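4.2 Clearing up as part of the work

Most of the people we talked with did not think of clearing up as a task in its own right, and it took us a good while to learn how to ask about it. When we sat down with the members of the shared craft house at Prisholm and asked them to tell us about their evenings there, they told us about glue and yarn and bookbinding thread, and about who had brought cake. The last stretch of the evening, when things went back into drawers and the surfaces were wiped, came up only when we asked what time they had gone home. Frandsen ran into the same trouble in her study of home sewing, and we are grateful to her for the warning, even if we were slow to take it to heart.

The diaries helped us a great deal. We had asked members to write a few lines after each visit, in whatever way they liked, and by the end of July we had 542 entries (many of them lovely to read, and a few of them only a grocery list with the word "tired" at the bottom). In these entries, clearing up was everywhere. It was rarely praised and rarely complained of, but it gave the evening its shape. Malou Skov, who binds notebooks, wrote that she never knew whether a piece had gone well until she had an empty surface in front of her again and could set the piece down on it by itself. 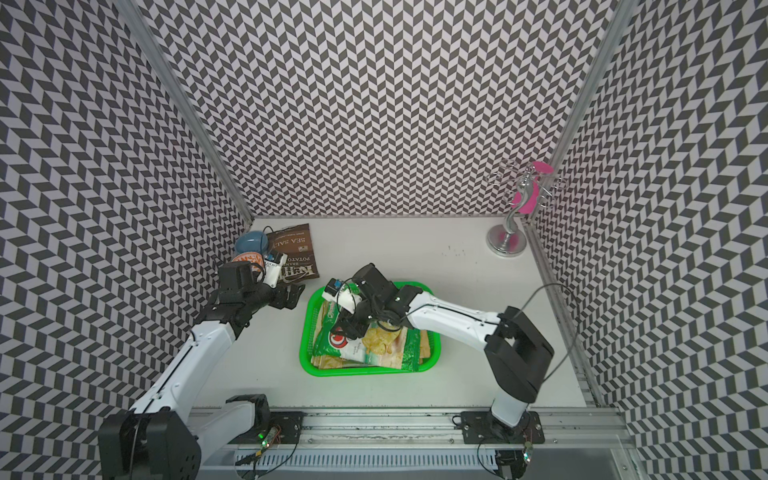 Figure 7. A white tabletop between patterned walls.

We came to think of two habits in particular, which we call closing and parking. Closing means putting every last thing away, so that the next person finds no trace of the one before. Parking means leaving the work in a state that can be picked up again -- the needle still in the cloth, the scraps pushed to one side, a note on top if one remembers to write it. Members who closed tended to speak of manners. Members who parked tended to speak of time, and quite often of children who had to be picked up, and they were on the whole a little embarrassed about it.

It would be easy to make too much of this difference, and we want to be careful. Kári Kvaran closed faithfully whenever he was mending clothes and parked just as faithfully whenever he was drawing, and he saw nothing odd in that. A drawing, he told us, gets cold if you tidy around it. Eyvindur Norðdahl, on the other hand, changed his ways in the course of the spring. He had been a great parker of half-glued picture frames until he came in one evening and found them stacked neatly on the windowsill, and he wrote up to 300 words about it in his diary that same night, most of them kind.

What the two habits share is that both are ways of speaking to somebody who has not arrived yet. This seems to us the warmest finding of the whole study. People who hardly ever met, and who knew each other mostly from the names on the drawers, had a fairly clear idea of what the others would like to find when they came through the door -- and where they were unsure, they left a note. We return to the notes in section 4.3, where Birthe Frandsen's collection of them is discussed at greater length.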